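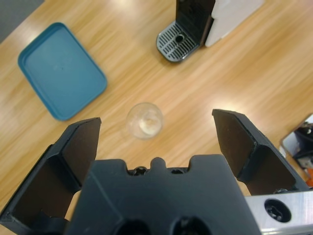 Kernitz two-arm bench kit: what the money goes on

The Kernitz is a pair of small robot arms with parallel grippers, sold as a bench kit to teaching labs and hospitality training centers. Our price was 3296 dollars for two arms, base plates, grippers and cabling. Shipping was extra. The table, the coffee machine and everything that goes on the table were ours to find.

We ran it on one job: pick up a clear glass, set it under a capsule coffee machine, then move it to a serving tray. It is a good test because a clear glass is hard for any camera to pick out against pale wood, and a drip tray leaves little room for error. 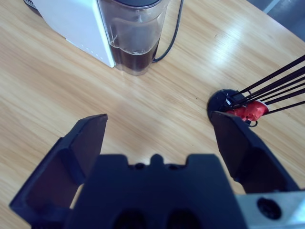

Review by Jade Simard
Equipment and budgets, Kuvidgate
Price paid: 3296 dollars

Setup took me most of a Tuesday. The base plates have to be fixed near the table edge, and the manual gives one page to this. Measure the reach to your farthest object before drilling. I put the coffee machine too far back the first time and had to move it forward.

The grippers are the best part of the kit. The fingers open wide enough for an ordinary drinking glass with space to spare, and they are plain plastic parts that come off with a hex key. A spare set costs 44 dollars. Put one in the first order, as a separate shipment later costs nearly as much as the fingers.

The wrist cameras are fine in even light. Under our overhead lights the varnished wood threw a lot of glare, and the software lost the rim of the glass more often than I would like. A matte mat would help. Budget for one, or for a blind if you have windows.
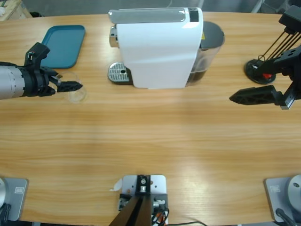
Cabling is the weak point. The leads are short and not labeled, and they need a proper channel along the near edge of the table. Kernitz sells a cable kit, but a hardware store does the same for less.

I also priced the Tunik, which comes with a longer warranty and a single arm. It would do this job, more slowly, and a second arm takes it well over the Kernitz total. Salehi quoted us for a leased pair with service included. The lease makes sense if you need the equipment for one term and have no one on staff to maintain it. Past the first year it becomes the more expensive choice.

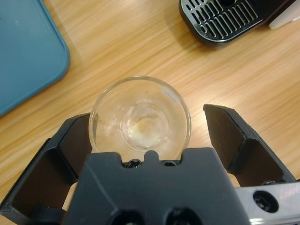
Grip force is set in software and the default is too high for thin glass. Turn it down before you start, and practice with plastic cups. The setting is saved per arm, so it has to be changed twice.

Support answered both of my emails within two days. The replies were short and correct.

For planning, I would add a fifth to the kit price for spare fingers, cable channel, a mat and a table that does not wobble. Staff time is the larger cost. Allow a full week before anyone outside the team sees it run.

Good: grippers, price for two arms, support
Less good: cables, thin manual, cameras in glare
Would buy again: yes, with the spare fingers in the first order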